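Speaker notes - Teaching a robot arm by hand and by remote
Vesela Vidmar, Brolton robotics evening, 24 January 2024

Slide 1 - title
Say hello, thank Krešimir Kneževič for the invitation. Say where I work: Wovavus, on the teaching side. My job is to show arms how to do things and to train other people to show them. I don't write the learning code, so questions about that go to Dušan Bošković, who is in the second row.
Ask who has moved a robot arm with their own hands. Wait for hands to go up. Ask who has driven one by remote. Usually fewer.

Slide 2 - two ways of showing
First way: you take hold of the arm and push it through the task. The motors go slack enough to let you, and the joint positions are recorded as you go.
Second way: you stand or sit away from the arm and drive it with a controller. Your hand moves, the gripper moves. You look at what the robot's camera sees.
Both give you a recording called a demonstration. Use that word from now on and stick to it.

Slide 3 - by hand
Good for short jobs where the path matters, such as wiping an edge or putting a lid on. People pick it up in a few minutes. You can feel when the arm is near the end of its reach.
The trouble is that your arms and sleeves get into the camera view. The robot won't have your sleeves to look at when it works alone. On the Serska job we had 21 demonstrations with my green cardigan in them and had to do them all again. (Pause, this normally gets a laugh.)
It is also tiring. Seven in a row is my limit before I start to cut corners.

Slide 4 - by remote
Harder to learn. Mimoza Golob trained 11 new operators in December and most of them spent the first day closing the gripper too early. You lose the feel of the thing and have to judge depth by eye.
What you get in return is a clean view. The picture you work from is the picture the robot will work from, and if you can't tell where the object is, the robot has little chance either.

Slide 5 - snacks on a table
Leave this one up while I talk through the points underneath. Point to the green pouch first.
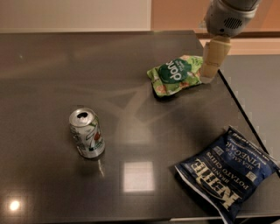 Gripper down at the end of the snack pouch, with the can and the crisps also on the table.

Packets are awkward. A can keeps its shape and you can go for the same place on it each time. A packet folds, slides and changes outline when you touch it. A new operator goes straight for the middle. I teach people to look for a ridge or a corner, come down beside it, and stop for a moment before closing. The stop matters. It gives a clear point in the recording where the approach ends and the grasp begins.
Shiny tabletops: point out the ceiling lights showing in the surface, and the streak under the can. People learn to ignore reflections without trying. The robot needs demonstrations with the lights in different places, so move things about between goes.
Turn the packets round as well. Upside down is fine. Half on their side is fine. Dušan will tell you the same thing with graphs.

Slide 6 - what a bad demonstration looks like
Play the clip, no sound. Let them watch it once before saying anything.
Then go through it: long wait at the start while the operator thinks, gripper wandering, a nudge that moves the object, a second try straight after. The task gets done in the end, so the operator marked it as good.
Our rule is that a fumble followed by a calm recovery stays in, with a label. Wandering goes out. Vlasta Stojanovska checks ours and she is stricter than I am.

Slide 7 - advice for anyone starting
Write the task down in one sentence before you record anything. Agree where the arm starts and where it finishes.
Record 10, then stop and watch all of them. Don't carry on to the end of the afternoon and look afterwards.
Swap operators. Everyone has habits - I always come in from the right - and the robot will copy them.
Take breaks.

Slide 8 - questions
If it's quiet, ask Krešimir about his hand-guided work, he has promised to say something.
If someone asks which way is better: I use remote for picking things up and hand guiding for anything that follows a surface. Some jobs need a few of each.
Contact details stay on screen. Remember to collect the clicker.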